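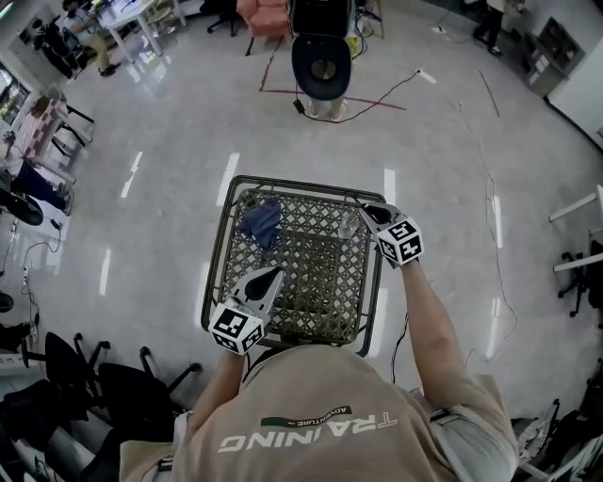

Fig. 2. Hand-held grippers over the mesh basket, one in each hand, with a marker cube at the base of each.

Week 2 notes: comparing the hand-helds

Okay, so most of our lab time goes to two pairs, the Povar and the Zevton, and I want you to try both before you pick a favourite (I have one, I'm keeping quiet till April!). Start with cloth. It folds up under the jaws and you'll learn more from one crumpled rag than from a whole tray of blocks. Clear plastic is next, and I find it a real pain to judge how hard I'm squeezing.

Keep the marker cubes facing a camera. If your wrist rolls too far the tracking drops out and you'll be redoing the run, sorry. Last term's group logged 1,786 grasps on the Povar and 1,495 on the Zevton, so compare success rates and leave the raw totals alone.

Log sheets go in the Mirance folder. Write down the jaw colour and which hand you used, lefties too, and bring your laptop charged.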